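Hand-held grippers at home, part 4: the hanging spatula task

August 3, 2021

If you've followed along since June, you have two grippers that open, close and log. Now comes the fun part — giving them something to do! I tried blocks, cups and a sock before settling on a spatula and a mug tree, and I love this task. It has a clear start, a clear end, and a hook that punishes sloppy wrists.

What you need

Both grippers from part 2, with marker plates screwed down
A mug tree with a round base and hooks all the way around
A spatula with a hole or loop in the handle
A table you can walk up to from the front
The Plundero logging script, already talking to both cables

Before you start

Check the plates first. Grab each one by a corner and wiggle. Mine had worked loose on the left gripper and I lost 102 takes to it, so please wiggle! Edgars Ots wrote in to suggest a drop of threadlocker on the plate screws, and that has held beautifully.

Then route the cables so they leave from the back of the gripper and drop past your hand. If one pulls on your wrist when you reach across the table, give it more slack now.

Recording a take

1. Put the mug tree near the middle of the table. Move it a little between takes, a couple of inches is plenty. You want variety, and a tree that never moves gives you a policy that only works in one spot.

2. Start the log and hold both grippers over the table with the jaws pointing inward. Wait two seconds before you move. The trimming script looks for that pause.

3. Bring the working gripper in from the side and close on the handle, well below the hook. Keep the other one low and out of the way, jaws open.

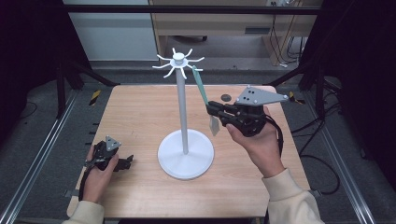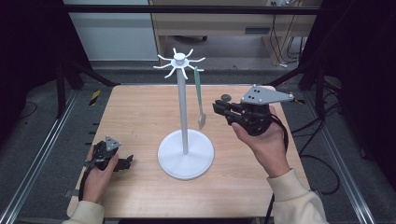

The spatula on its hook at two moments, with the right gripper doing the work and the left one parked.

4. For an "off" take, lift until the handle clears the tip of the hook, then pull away. For an "on" take, do it backward, and go slowly over the tip. Let the spatula settle before you back off.

5. Hold still for another two seconds and stop the log.

Checking your takes

Play back the first 7 before you record any more. Look at the jaw width trace: it should drop once, stay flat while you carry, and rise once. If it flutters, you're squeezing and easing without noticing (I did this constantly, and a lighter trigger spring fixed it).

My full set came to 1736 takes, spread over many evenings. Start smaller. Simão Torres got a usable "off" policy from a fraction of that, and his hooks are tighter than mine.

Next part: cleaning up the logs and the first training run — I can't wait to show you that one.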